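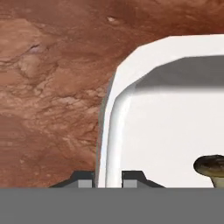
Prasidley escribe al margen del borrador anterior que la pérdida de acción no debería promediarse sobre toda la trayectoria, pues los tramos de aproximación diluyen el error en el instante del agarre. La observación se acepta y motiva la presente entrada.

Cuaderno de laboratorio, proyecto Jimo. Mayo, 16:40.

Objeto: evaluar en simulación la política de imitación con dos entradas visuales (muñeca y vista exterior fija) frente a la versión que emplea únicamente la vista exterior. Tarea: manipulación de objetos pequeños y de su recipiente en la encimera de cocina. El conjunto de entrenamiento consta de 3000 trayectorias generadas en el simulador, con variación de texturas y de posición inicial de los objetos.

Procedimiento. Se mantienen la arquitectura y el optimizador de la serie precedente. Se modifica la ponderación de la pérdida: los pasos comprendidos entre el descenso y el cierre de la pinza reciben peso 2; los restantes conservan peso 1. La semilla se fija en 17 para ambas variantes. El punto de control se selecciona por error de validación, con independencia de la tasa de éxito, a fin de no contaminar la comparación.

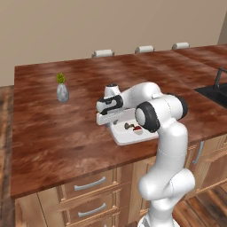 La ponderación afecta asimismo a la componente de orientación de la muñeca, que en la serie precedente se trataba por separado. Se ha optado por una única expresión para posición y orientación, con normalización previa de cada componente. El cambio queda registrado en el fichero de configuración compartido con el grupo de Sotdale.

Resultado provisional. La variante de dos vistas presenta menor error de validación en el tramo ponderado. En el tramo de aproximación no se aprecia diferencia que justifique un comentario. Con una sola semilla no procede extraer conclusiones sobre la robustez del método.
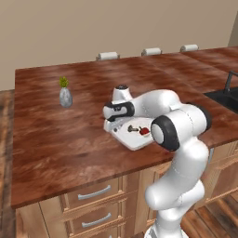 Fig. 3. Brazo sobre la encimera, vista exterior.

Incidencias. Se han descartado 2 ejecuciones por interpenetración entre la pinza y el borde del recipiente; el motor de contacto devolvía fuerzas no físicas. Se revisará la malla de colisión antes de repetirlas.

Pendiente: repetir ambas variantes con semillas adicionales; solicitar a Jitpraphai acceso a la cola de cálculo nocturna; incorporar a la tabla común el error desglosado por tramo.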